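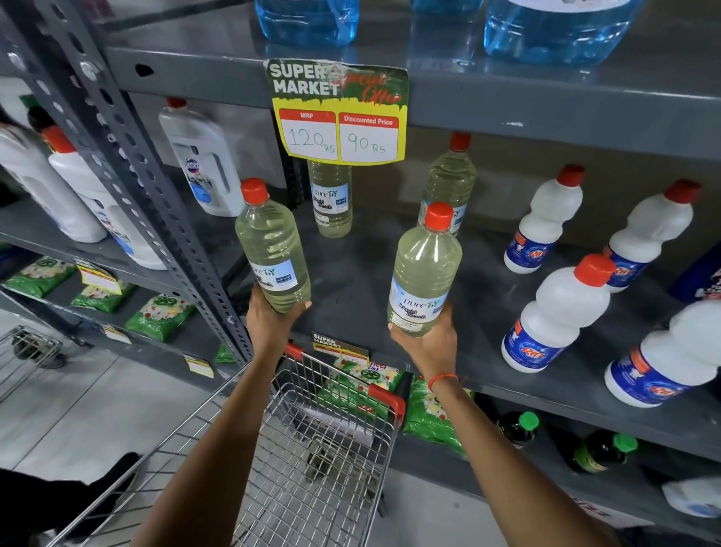
Lejía para desinfectar garrafas de fermentación, cuánta echo?

Buenas, llevo un par de meses haciendo hidromiel en casa y se me ha estropeado el segundo lote, le salió una película blanca arriba y olor a acetona. Fermento en garrafas de cristal y hasta ahora solo enjuagaba con agua muy caliente. En la tienda de Ernance me quieren vender un desinfectante Inutex carísimo y paso, así que fui al súper y he cogido lejía normal. La del tapón rojo, en la etiqueta pone Liquid Bleach y poco más que yo entienda, el líquido es amarillo verdoso clarito. Mis dudas: cuánta por litro, cuánto tiempo y si luego hay que aclarar mucho. Leí por ahí que si queda algo el hidromiel sabe a tirita. Tengo el mosto pendiente para esta noche, así que si alguien contesta pronto mejor. Ah y tengo también un tubo de silicona y los airlocks de plástico, van en el mismo baño?

Publicado en: Fermentados caseros
3 respuestas

Respuesta de vavra_miel

Sí se puede, lo hacía así antes de pasarme a otra cosa. Primero lava, que la lejía sobre suciedad no hace casi nada. Jabón sin perfume, escobilla, aclarar. Despues llenas con agua FRÍA y lejía. Yo echaba unos 3 ml por litro, contando con una lejía doméstica de concentración corriente, pero mira en la etiqueta de la tuya el porcentaje de hipoclorito porque cambia bastante de una a otra. Y que no lleve perfume ni detergente, eso es lo principal; si lleva, para fregar el suelo.

Veinte minutos en remojo. Vaciar, aclarar varias veces hasta que no huela. El último aclarado con agua hervida y dejada enfriar, no hirviendo o te cargas la garrafa por el choque térmico (me pasó, 12 litros de cristal por el suelo de la cocina).

Lo del sabor a tirita es verdad, son clorofenoles. Con nada que quede se nota. Si quieres ir seguro, un aclarado extra con media pastilla Campden disuelta en agua, pero DESPUES de haber tirado toda la lejía y aclarado.

El tubo de silicona lo puedes meter pero le coge olor, yo lo hiervo aparte diez minutos. Los airlocks al baño sin problema.

Marcada como útil

Respuesta de Blažena Havlíček

Ojo con dos cosas que no veo dichas. Una, nunca mezclar con vinagre, ni con ácido cítrico, ni con amoniaco, ni con antical. Lo digo porque mucha gente que hace hidromiel tiene cítrico a mano y lo usa para quitar la cal de las garrafas. Sale gas cloro. Si quieres descalcificar hazlo otro día, o por lo menos aclara muy bien entre medias y abre la ventana.

Dos, nada de metal en remojo. El inox se pica, y las espiras de cobre ni te cuento.

Sobre el lote malo: película blanca y acetona puede ser levadura salvaje, pero también mucho aire en la garrafa. Hasta dónde la llenaste? Si dejas un tercio vacío cuando ya ha parado de burbujear, te va a volver a pasar aunque laves con lo que sea. En mi club, en Flernudbridge, perdimos tres garrafas en mayo exactamente por eso y estuvimos semanas echándole la culpa a la limpieza. Pásalo a un recipiente más pequeño al trasegar.

La acetona a veces también viene de fermentar con calor, por cierto. A qué temperatura lo tenías?

Respuesta de tonyfermenta

yo en 200 litros q llevo hechos nunca e desinfectado nada, agua del grifo y palante. pero bueno cada uno

Comentario del autor de la pregunta

Gracias!! Lo tenía al lado de la caldera asi que calor seguro. Y llena a un 70 % más o menos, la pobre. La etiqueta la miro ahora en casa a ver si dice lo del perfume. El tubo lo hiervo. Lo de la Campden no tengo, aclaro el doble y ya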